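I finally finished copying out my grandmother's recipe notebooks, and I'm so happy I could bake all 419 of them again! It took me 29 evenings, nearly all of them in June, mostly with a pot of tea and the window open (Sosach gets lovely light until late).

Her plum dumplings show up 9 times, each version with a little less sugar – I love watching her change her mind over the years.
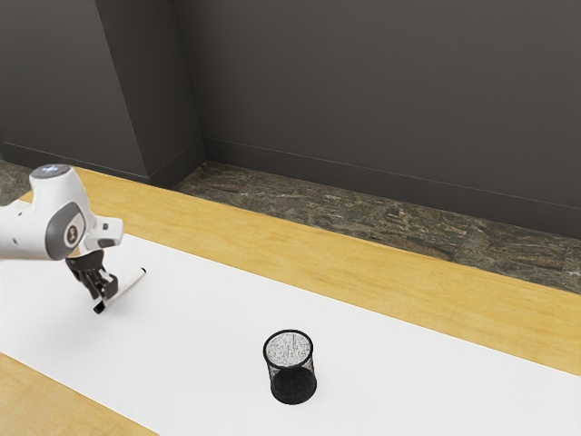

White marker, long sheet of paper.

If you want to try this with your own family's recipes, copy everything, even the crossed-out lines. I skipped those at first and had to go back for them, and that's where I found her walnut bread! It calls for "flour until it feels right," so I've been testing it every weekend and the fourth loaf was wonderful, dark on the bottom and soft all the way through. 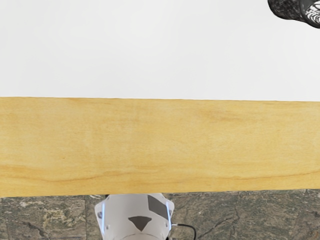

Johanna Sutter wrote to me that her mother's walnut bread had a spoonful of plum jam in the dough, and that I should let it rise overnight. I'm trying it tonight – jam's already on the counter.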